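Week 8 - Reading a Floor

Welcome back! Floors are my favorite part of this course, and carpet tile is a great place to begin. Look for the stripes first, then for the joints between tiles. A small change in stripe direction can give a seam away.
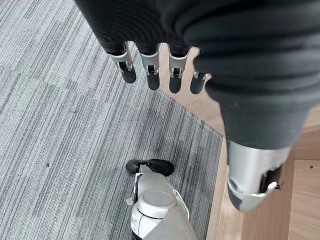 Fig. 8. Gray striped carpet tile. Note the diagonal seam at left, with a slight shift in the stripes.

Before Tuesday's lab, sketch one seam from a floor you walk on every day - pencil is fine - and mark which way the lines run on each side.

Hirberg Interiors Program | Room 160 | Back to top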